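Good Practice on the Floor: Handheld Gripper Sessions at Nundolik

Posted 1 April 2021 by Lamduan Wannasri

We've been writing our house rules for handheld gripper work since September, and I'm so pleased to finally put them next to some pictures! The current version (number 5, if anyone is keeping track) is down to two printed pages, and it covers the parts of the job that people tend to pick up by watching each other – how to stand, what to do with your eyes, when to stop.

Jayanthi Suvarna went through 225 recordings from our Yensuk room before she drafted the section on markers, and it's my favorite part of the whole thing. Keep the printed faces clean and flat. Don't wrap a sleeve or a strap over them. If a marker gets scratched, swap it before the next take and write the change in the log, even if it still seems to track fine.

The cloth section is newer. Close the jaws slowly, let the fabric settle, and don't rush the second hand just because the first one is done. A take that goes wrong stays in the set with a note on it. We used to delete those, and I'm very glad we quit!

A few other rules that came out of the last round:

Sessions run 40 minutes at most, then both grippers go down and the operator takes a real break.
Faces get blurred before anything is shared outside the team.
Bystanders are told when recording begins and again when it ends.
Head straps are adjusted before the first take and left alone until the break.
Cables stay clear of the operator's feet, and whoever spots one in the way may call a stop.

Comments on the draft are open to everyone at Prodska and Asent. Please be picky – the wording on breaks has already been changed twice thanks to people who were.
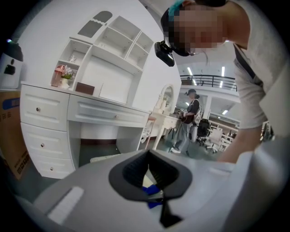 Head camera on, eyes down on the work.
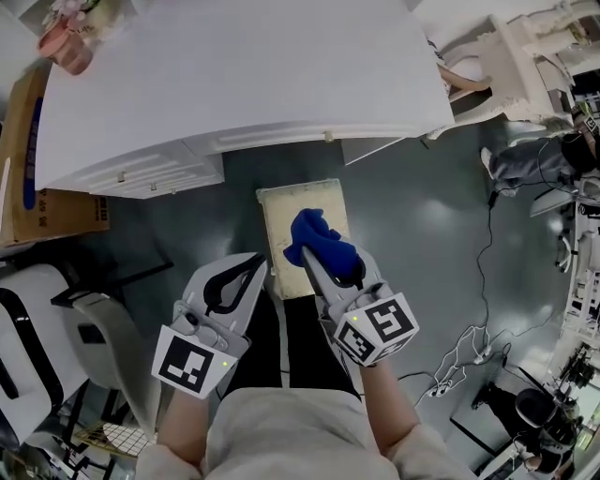
Two grippers over the board, with the blue cloth held in the right one.

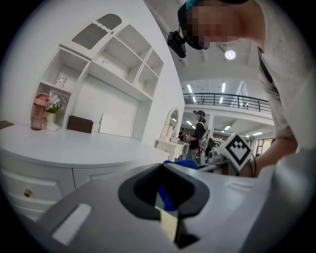

Gripper work near the white furniture, all three pictures.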